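3.2 Play food and kitchenware

The item set was put together by Wolfram Hagedorn from two earlier collections, Jimedden and Clarbridge, and contains 60 objects in total. Food and kitchenware were kept in the same set, so that an item could be placed into a vessel and also beside it. All objects are laid out on a white tabletop. The ketchup bottle and the oval colander form the pair which we discuss most in this paper. The bottle has a broad base and a narrow neck, and when it lies lengthwise in the colander its white cap comes near to one end.
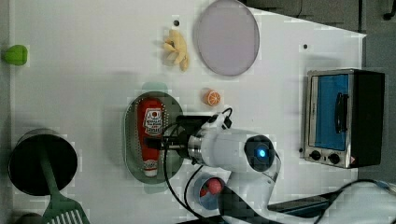 Colour was the first criterion when we grouped the food items. Red and yellow items were named very quickly by our raters, whereas green ones were often confused with each other. A small rounded green object can be taken for a pepper or for a lime, and we accepted both names. The banana bunch and the orange slice were never confused. The layout in Figure 4 has all of these on one table, together with a plate and a black pot with a green spatula in it.

Figure 4. Table layout with the ketchup bottle in the colander.

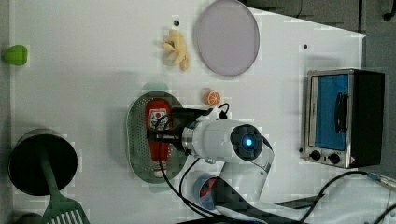
3.3 Surface and lettering

Mattes Görtz rated each item for surface and for printed or stitched detail. Felt items got higher scores than we expected - mainly for their labels. On the red felt ketchup bottle, the words and the number 1869 are embroidered on an off-white patch, and a green vine curves around the red tomato. 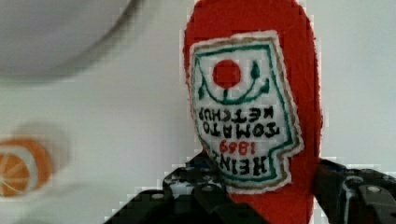
Small irregularities in the stitching did not lower the score, as long as the words could still be read. For items with no lettering, only the surface was rated. 18 items fell into this second group and are treated separately in Section 4.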